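Motion Planning Engineer (Contact-Rich Manipulation)
Gasisel, Ponce office
Posted 8/2/23

We write the software that tells two robot arms what to do with the contents of a kitchen. The arms have opinions of their own, mostly about joint limits, and we would like to hire someone to argue with them.

The job sits on the Plirkura team, which owns everything between "here is a point cloud" and "here are the torques." Plirkura is our planner. It is 4 years old, it is good at free space, and it becomes noticeably less confident the moment a finger touches something. You would be working on that second part.

What you'd do all day:

Write and maintain the contact scheduler in C++. Parts of it are elegant. You will be introduced to the other parts gradually.

Plan for two arms that share a table and do not have matching hands. Shiny lids, soft cloth and things with handles in inconvenient spots are the normal diet.

Work with the perception people on what to do when the depth data for a glossy surface comes back as fiction.

Keep Divik alive. Divik is our replay tool, and it lets you step through a failed run and find the exact cycle where the plan and the world parted company. Everyone loves it and the backlog is 27 tickets long.

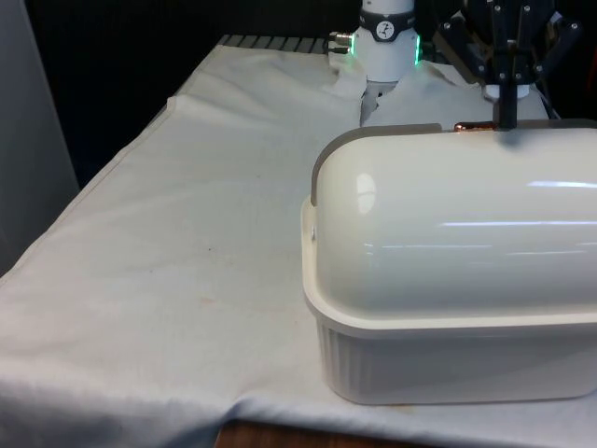

Do I need to have worked with real hardware before?
It helps, but we have hired people straight from simulation and they recovered. Plan on spending your first weeks at the cell with a hand on the stop button, learning which of your assumptions were about physics and which were about the simulator.

What we need from you: solid modern C++, enough Python to be dangerous in a controlled way, and a working knowledge of trajectory optimization or sampling-based planning. You should be able to read a force trace and say something useful about it. Experience with impedance control, deformable objects or multi-fingered hands is a plus. A degree is fine. So is not having one, if you can show us code.

What we don't need: a cover letter about your passion for disruption. Please don't.

The practical stuff. Full time, on site in Ponce at least 2 days a week, more when something is on fire in the figurative sense. Health, dental, paid leave, and a yearly budget of $2,000 for books, courses or a conference where you can hear other people's planners described as robust. Start date is January, or earlier if your current employer is feeling generous.

To apply, send a resume and a link to something you wrote that had to run on time — a controller, a scheduler, a game engine, whatever you've got. Add a paragraph on the worst bug you ever shipped and how you found it. We read that part first.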